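Residents' and Users' Forum > Shared Workrooms > Care of the tables and storage of cables

Started by j.magbanua (Facilities Desk)
Posted in July

Dear all,

Following the inspection of the Gatchalian workrooms, I should like to invite comments on two matters before the revised room guidance is issued. The first is the care of the wooden tabletops. The second is the practice of leaving cables on them between bookings.

The tables were refinished at some expense and the grain has come up very well. Users are asked not to drag equipment across the surface, and to wipe it with a barely damp cloth at the end of each booking. Spray polish should not be used. It leaves a film which attracts dust, and one table has already had to be cleaned back.

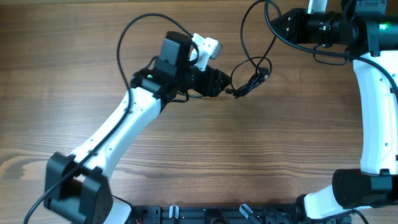
As regards cables, the present guidance states only that rooms should be left "tidy". I accept that this is open to interpretation. My proposal is that any cable not connected to something should be coiled, tied and placed in the drawer unit before the room is locked. The drawers are the Vekby type and there are 12 in each room, so space should not be a difficulty.

Comments are requested by the end of the month.

Jennylyn Magbanua
Facilities Desk

Reply from n_malabanan

Thank you for the opportunity to comment. I support the first proposal without reservation. I have concerns about the second.

A thin cable that is coiled tightly and put into a drawer with others will very often come out knotted. The small plugs catch in the loops. My section spent the better part of a morning separating leads which had been put away in exactly the manner described. I would ask that hooks be fitted to the wall instead, at a height of 140 cm, and that the drawers be kept for adaptors and hand tools.

Nestor Malabanan

Reply from plirnalent_office

We would not be in favour of hooks. The walls in the smaller rooms are partition walls and have already been repaired twice where fittings came away. If drawers are unsuitable, fabric ties are inexpensive and would address the knotting. We have used them in our own office without complaint.

With regard to the tables, may we ask whether felt pads are permitted under heavier items? The guidance is silent on this.

Reply from j.magbanua (Facilities Desk)

Felt pads are permitted and encouraged, provided they are not the adhesive kind. Adhesive lifts the finish.

I have noted both positions on hooks and will ask Usetti, who maintain the partitions, for a view on what weight the walls can carry.

Reply from room9_bookings

A point on timing. Bookings in Room 9 run back to back until 9 in the evening, and a user who must coil, tie, label and put away every lead will overrun into the next session. I would suggest that the rule apply to the last booking of the day only.

Reply from n_malabanan

I must respectfully disagree with the previous contributor. It would place the whole of the work on whoever happens to be last, and that is generally the same group. Each user should deal with the leads they have taken out. A single cable takes less than a minute if it is coiled loosely and tied once.

I would be content to withdraw the request for hooks if ties are supplied and each drawer is limited to one type of cable.

Reply from plirnalent_office

Agreed on both counts.

Reply from j.magbanua (Facilities Desk)

Thank you. Ties will be ordered and the drawers labelled by type. The question of back-to-back bookings remains open, and I would welcome further views from users of Room 9 in particular.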